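How Does a Coat Keep You Warm?
Dandwood Museum of Everyday Science – Young Visitors' Pages

When you put on a thick coat in November, you soon feel warmer. It is easy to think that the coat is making heat. It is not. A coat has no heater inside it and burns no fuel. The heat comes from you.

Your body is always producing heat

Every part of your body uses the energy from the food you eat. Your heart uses it to beat, your muscles use it to move, and your brain uses it to think. As this energy is used, heat is given off. Even a person who is fast asleep gives off heat all night long.

Heat always moves from a warmer place to a cooler place. On a cold day, your skin is much warmer than the air outside, so heat leaves your body and travels into the air. If it leaves too quickly, you begin to shiver. Shivering is your muscles working very fast in order to make more heat.

Why air is so useful

Some materials let heat pass through them quickly. Metal is one of them. Other materials slow heat down, and these are called insulators. Still air is a very good insulator.

The important word is "still." When the wind blows, it carries away the warm air next to your skin and replaces it with cold air. To stay warm, you need a layer of air that cannot move about.

A puffer jacket does this work with padding. The jacket is made of two layers of thin cloth with a soft filling between them. Lines of stitching divide the filling into sections so that it does not all slide to the bottom. The filling is light and fluffy, and the tiny spaces inside it are full of trapped air. 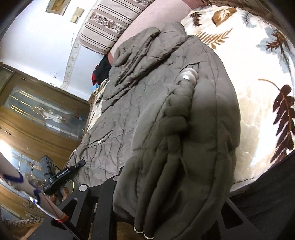 A quilted puffer jacket with a padded section and a zipper.

What is the filling made of?

There are two main kinds. Down is the soft, fluffy layer found beneath the outer feathers of ducks and geese. A label that reads "90% down" usually means that the rest of the filling is small feathers. The other kind is made from very fine polyester threads. Down is very light for the warmth it gives, but it works poorly when it is wet, as the clumps stick together and the air spaces close up. Polyester filling keeps more of its warmth in the rain.

Animals use the same idea. A small bird fluffs up its feathers on a frosty morning to hold more air against its body. Sheep, foxes and bears have thick coats of hair that do the same job.

Try it yourself

You will need two jars of the same size with lids, a wool scarf, warm water and a thermometer. Ask an adult to help you with the water.

1. Fill both jars with warm water and put on the lids.
2. Wrap one jar in the scarf. Leave the other jar bare.
3. Wait 17 minutes.
4. Take off the lids and measure the temperature of the water in each jar.

Write down both numbers – which jar is warmer? You may repeat the test with a thin cotton shirt or a sheet of newspaper and compare your results.

Words to know

Insulator: a material that slows down the movement of heat.
Down: the soft under-feathers of a duck or goose.
Polyester: a material made in factories, often spun into fine threads.

Text by Hilkka Hakala, Education Department. Teachers may copy this page for use in class.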